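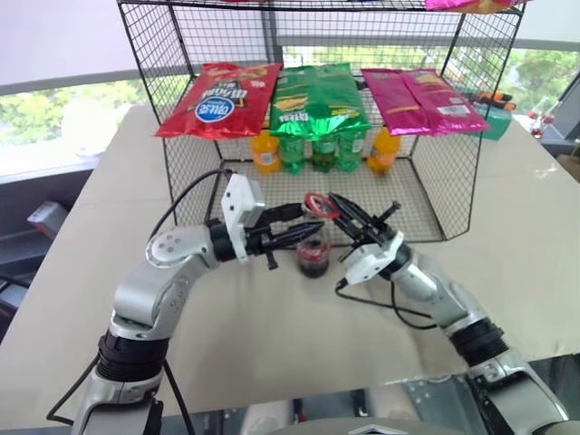
Snack bags on a wire rack, red, green and pink.

How to teach "some" and "any" in Spanish through a pretend shop

If you have been teaching your little ones at home for a while, you will know the moment when they can name plenty of things in Spanish but can't quite ask for any of them. My two were like this for months. They could shout "manzana!" across the kitchen, but "do you have any apples?" was a step too far, and I kept putting it off as I wasn't sure how to explain it myself.

In the end I stopped explaining and we opened a shop. We called it Bredari (the children chose the name, don't ask me what it means) and it has been going on and off since March. You need 20 minutes, a few things from the cupboard and a bit of patience with the shopkeeper.

Step 1. Teach two questions only

Start with "¿Tienes...?" (do you have...?) and "¿Hay...?" (is there / are there...?). Say them yourself for the first few turns and let the children answer "sí" or "no". Spanish very often leaves out the "any" altogether, so "¿Tienes leche?" is "do you have any milk?" and there is nothing extra to learn. What a relief that was!

Step 2. Bring in "unos" and "unas"

Once the questions come easily, let the shopkeeper answer with a bit more. "Sí, tengo unos plátanos" – yes, I have some bananas. Use "unos" with masculine words and "unas" with feminine ones. I sort our word cards into two piles beforehand, which saves a good deal of muddle. 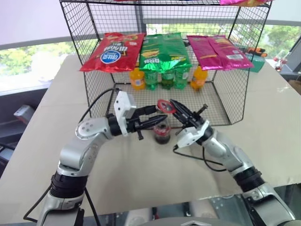
Colours are the natural next thing to add, and they are where the question gets long enough to feel like real talking. Begin with a noun that the children already know well and put the colour after it: "una bolsa roja", a red bag. Take your time over this, as English speakers always want to put the colour first. A shelf with a red bag, a green one and a pink one will give you "roja", "verde" and "rosa" straight away, and it's a handy trio, for only "roja" changes its ending when you swap to a masculine word. Try "un coche rojo", "un coche verde", "un coche rosa" and let them hear it.

Step 4. Swap places

Now you are the customer and the child keeps shop. Ask for something that isn't there, and wait. "No, no tengo" will come, possibly with a very stern face. If it doesn't, whisper it and carry on.

Step 5. Add a price, if they're ready

Stick to small numbers for the under-fives. Older children like big ones, and my eldest once charged me 904 euros for a lemon. "Novecientos cuatro" took us a few goes, but she has never forgotten it.

A few last bits. Keep the same opening each time ("¡Buenos días!") so they know the game has begun, and stop while they still want more. We now have 16 word cards in use, and I add a couple whenever the shop gets a bit quiet.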